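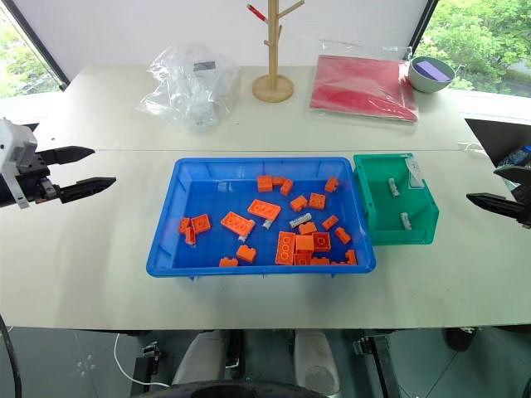 Tuesday — by Urmas Žukauskas

Section 3. Sorting the bricks

Do this before you open the Skiltus building booklet.

1. Clear a flat table and wipe it down.

2. Tip the bricks into the shallow tray. Spread them out by hand so they lie one deep where possible.

3. Stand the smaller bin beside the tray, on the side of the hand you pick with.

4. Take out the connector pegs first and put them in the bin. Check the ends of the longer bricks, as a peg may still be attached.

5. Sort what is left by size: 2x4, then 2x2, then 1x2. Keep flat plates apart from full-height bricks.

Note: Bricks from an older Misley set may be mixed in, but grip less firmly. Use them for the base only.

Caution: Small parts. Keep pegs away from children under 3.

Caution: Do not wash bricks in water hotter than 30 °C — they can warp.

6. Return the bricks to the tray when you finish. Do not stack anything heavy on top.

1,009 shares

2 comments

Drimik
Step 4 should mention twisting. Mine won't pull straight out.

Zanetti
Can you use the bin lid as a second tray? Mine came with one.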